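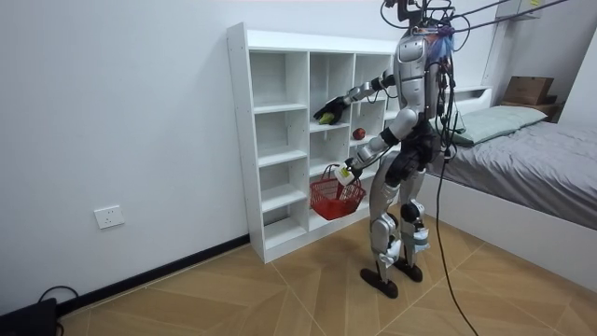

3. 開放棚における果実の配置とかごへの回収

3.1 対象とする作業

本節では、格子状に仕切られた開放棚に置かれた果実を一つずつ取り出し、手提げ式のかごに収める作業を扱う。家庭の台所や食品庫では、果実は袋や箱から出された後、仕切りのある棚に分けて置かれることが多い。取り出しは一見単純であるが、区画の奥行き、仕切り板の厚み、果実の転がりやすさ、かごの保持位置が互いに影響し、動作の所要時間と失敗の種類を左右する。先行するMacKinnonとDunbarの検討では、扉付きの戸棚を対象として開閉動作を含む時間が報告されたが、扉のない棚については収納側の条件が十分に統制されていなかった。本研究では扉を除くことにより、区画の位置とかごの位置という二つの要因を分離して調べる。

以下、棚の仕切られた一つの空間を「区画」、果実が置かれている区画を「対象区画」、かごの開口の中心を「受け位置」と呼ぶ。受け位置は床面からの高さと、対象区画の前面からの水平距離によって定める。一回の試行は、果実への接触から、果実がかごの底または既に収めた果実の上に静止するまでとした。果実を区画から出した後に別の区画へ置き直した場合は、回収としては数えず、再配置として別に記録した。

3.2 棚と室内の条件

棚には白色の本棚型の什器を用いた。前面は開放されており、内部は正方形の区画に分かれている。側板は仕切り板より厚く、最上部には横桟がある。什器は脚やキャスターを介さず、床に直接置いた。壁に沿わせて設置し、試験中に前後へずれないことを各条件の開始前に確認した。床は明るい色の木質面、壁は白色である。作業時の構成を図3に示す。かごは下方の区画の前に吊り下げた状態で保持され、中段の棚には赤いりんごが一つ置かれている。

区画の内面が白色であることは、果実の輪郭を見分けるうえで有利に働く一方、奥の角では陰影が弱くなり、奥行きの判断が難しくなる。予備試験では、区画の奥に置いた緑色の果実に対して接触位置が手前に偏る傾向が認められた。Chaudharyはこの傾向を、内面の明るさよりも仕切り板の前縁が基準として使われることに起因すると解釈している。本試験では内面に印や敷物を加えず、前縁の影響が残る条件のまま比較を行った。市販の棚を家庭で使う場合も、区画の内側に目印があることは期待できないためである。

棚の高さ方向は、床面から700 mmまでを下部、それより上を上部とした。この境界は什器の段の位置とは一致しない。境界が区画の途中にかかる場合は、果実を置く面の高さによって分類した。段の番号によって分類しなかったのは、寸法の異なる什器を用いた結果と比較できるようにするためである。

3.3 果実とかご

果実は、片手で包める大きさのものを中心に選んだ。りんごは赤色、もう一方の群は緑色の小型果実とし、熟度の違いによる硬さのばらつきを抑えるため、同じ日に入手したものを同一条件内で用いた。表面に傷や軟化が見られるものは試験前に除外した。果梗の有無は統制していない。果梗は把持の手がかりになることもあれば、隣の果実や仕切り板に触れる原因にもなるが、今回は両者を分けて評価するだけの試行数を確保できなかった。

かごは赤色の樹脂製で、側面に開口があり、湾曲した持ち手を備える。側面の開口は内部の果実を確認する際に役立つ反面、果実の果梗や小さな突起が引っ掛かる可能性がある。試験中、かごは各系列の開始時に空とし、一つの系列が終わるまで果実を取り出さなかった。したがって系列の後半では、果実の静止位置が先に入れたものに依存する。底面に直接触れる場合と果実どうしが触れる場合とでは跳ね返りが異なるため、解析では投入順を共変量として加えた。

持ち手は、かごの重心と保持点の関係を決める要素でもある。果実が片側に寄ると開口面が傾き、次の果実を入れる側の縁が高くなることがある。この傾きを抑えるには、投入のたびに反対側へ果実を寄せるか、保持点をずらす必要がある。本試験では保持点を持ち手の中央付近に限定し、果実を意図的に寄せる動作は認めなかった。かごを棚板に預ける条件も除外した。

3.4 条件の構成

独立変数は対象区画の高さ、対象区画の列方向の位置、区画内での果実の前後位置、受け位置の高さの四つとした。これらを組み合わせ、実施が困難なものを除いて40条件を設定した。除外したのは、受け位置が対象区画の前面を完全に塞ぐ組合せと、かごの底が床に接する組合せである。前者では果実を出す経路がなく、後者ではかごが床に支持されるため、吊り下げた場合の揺れを比較できない。

受け位置の高さには、対象区画より低い条件と、対象区画とほぼ同じ高さの条件を設けた。高い区画に対しては、受け位置を床面から800 mmに固定した系列も追加した。これは、棚の高さに合わせてかごを上下させる方法と、かごの高さを一定に保つ方法を比較するためのものである。家庭での片付けでは、対象ごとにかごを持ち上げる動作と、かごを同じ高さに保って果実だけを下ろす動作が混在する。両者を同一の什器で比べた結果は少ない。

果実の前後位置は、仕切り板の前縁に近い「手前」と、背面側に寄せた「奥」の二水準とした。一区画に置く果実は原則として一つである。隣り合う区画を空にした系列を基本とし、隣の区画にも果実を置いた系列は補助的に実施した。後者は区画を取り違える誤りを調べるためのもので、所要時間の主たる解析には含めていない。

3.5 記録と判定

有効試行は1,206件であった。所要時間のほか、果実が仕切り板に触れた回数、かごの縁への接触、落下、再把持の有無を記録した。仕切り板への接触は、果実が棚板から離れた後のものに限った。取り出しの初期には、果実を棚板に沿わせて手前に引く動作が多く、この段階の接触まで失敗とみなすと、奥の区画の難しさを過大に見積もることになる。

落下は、果実が意図した受け位置の外へ出た場合とした。かごの縁に当たってから内部に入ったものは落下とせず、縁接触として分類した。判定はMakとFraserが別々に行い、意見が分かれた試行は記録を見直して分類を確定した。分類が難しかったのは、果実がかごの側面の開口付近で一旦止まり、かごの揺れによって底へ移ったものである。これらは回収成功としたうえで、静止時刻を最後の移動が終わった時点に置いた。

果実の損傷については、試験直後の外観のみを評価した。打撲による変色は時間を置いて現れることがあるため、直後の観察だけで損傷がなかったとは結論できない。保存後の切断観察はTuncer型の評価手順に沿って別途行い、本節の指標には含めない。

3.6 結果

所要時間に対する影響が最も大きかったのは、果実の前後位置であった。奥に置いた果実では、接触までの移動よりも、把持後に区画の前縁を通過するまでの時間が長くなった。これは上部と下部のいずれでも見られた。上部では果実を棚板から浮かせる余裕が少なく、下部では引き出した直後に向きを変える必要があった。結果として得られた時間は近い値であったが、時間の内訳は異なる。

受け位置を対象区画より低くした条件では、縁接触が減少した。果実を前縁から出した後、そのまま下ろす経路を取りやすいためと考えられる。受け位置を近い高さにした条件では移動距離が短くなったものの、果実とかごの持ち手が干渉しやすく、開口の中央に入れるための補正が増えた。移動距離の短縮がそのまま所要時間の短縮につながらなかった点は、扉付き戸棚の結果とは異なる。

受け位置を800 mmに固定した系列では、上部の区画からの回収が安定した一方、下部の区画では果実を持ち上げる動作が必要になった。下部で観察された縁接触の多くは、持ち上げの途中で果実がかごの外側から近づいた場合に生じている。棚の高さ全体を一定の受け位置で処理する方法は、対象区画が上部に集中しているときには適するが、下部を含む回収では利点が小さくなる。

列方向の位置については、端の区画で側板との接触が増えた。側板が厚いため、端の区画では前縁付近で横へ動かせる範囲が狭くなる。壁に近い側と反対側の差も認められたが、前後位置の効果に比べれば小さい。壁際に什器を置く場合は、頻繁に取り出す果実を端から離し、手前に置くのが無難である。

果実の種類による差は、把持よりも静止の過程に現れた。りんごはかごの底で大きく動くことが少なく、緑色の小型果実は側面まで転がる例が見られた。系列の後半ではこの差が縮小した。先に収めた果実が転がりを止めたためと考えられるが、果実どうしの衝突も増えている。時間の短縮をもって後半の条件が望ましいと判断することはできない。

3.7 収納方法に関する検討

以上の結果は、区画の用途を果実の種類だけで決めるよりも、取り出しの頻度と前後位置を併せて決める方が有効であることを示す。早く使う果実を手前に置くという慣行は、在庫の確認だけでなく、前縁通過時の接触を減らすうえでも妥当である。ただし、手前に寄せすぎると隣の果実を取る際に触れて落ちるおそれがある。今回の主条件では隣の区画を空にしていたため、棚が満たされた状態における適切な前後位置は定まっていない。

Pitlowで実施した予備調査では、低い区画に重い果実をまとめ、高い区画に小型の果実を置く例が多かった。荷重の点では合理的であるが、小型果実を高い位置からかごに落とし入れると、静止までの移動が長くなる。高い区画を小型果実に使う場合には、受け位置を合わせて上げるか、果実をかごの内部まで下ろしてから放す必要がある。Skallell棚を対象とした追加の測定でも、放す高さの違いは前半の投入に強く表れた。

かごについては、側面の開口の大きさと持ち手の可動範囲が未検討の要因として残る。開口が大きければ内部は見やすいが、小型果実が接する面は不均一になる。持ち手が開口の上を横切る形状では、投入経路を片側に寄せる必要がある。次節では同じ区画配置を用い、持ち手を左右に倒せるかごと倒せないかごについて、縁接触の発生位置を比較する。

図3 開放棚とかごを用いた果実回収の構成。中段の棚に赤いりんご、下方の区画の手前に赤色の樹脂製かごが位置する。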